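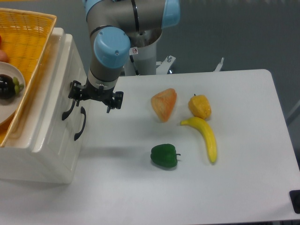
Surgery 2 – monthly equipment and room check
Rirnlow Dental Practice
January

Autoclave (Starkus, bench model)
Door seal clean and free of splits: Yes
Daily test strips filed: Yes, except one Tuesday. Strip found in the drawer and added.
Cycle count: 628. Service due before next check.

Dental chair and unit
Up, down and recline: OK
Foot control: Sticks on the left side. Reported to Peller, waiting for a visit date.
Waterlines flushed at start of day: Signed for each day
Suction filters changed: Yes

X-ray
Warning light and sign at door: OK
Exposure switch cable: Slight wear near the plug. Usable, look again next month.
Local rules on display: Old copy still up. Replace.

Handpieces
Oiled and bagged: Yes
Bags in date: Two out of date, sent back through.

Emergency drugs and oxygen
Seal on kit unbroken: Yes – seal number 318
Oxygen cylinder gauge: Full
Adult and child masks: Both present

Sharps and waste
Bin below fill line: Yes
Bin label signed and dated: No. Done during check.
Amalgam pot: Nearly full, collection booked with Pavliuk

Stock
Gloves, medium: Around 200 left. Order more.
Eye protection for patients: One pair scratched, thrown out

Actions carried over: foot control, local rules, autoclave service.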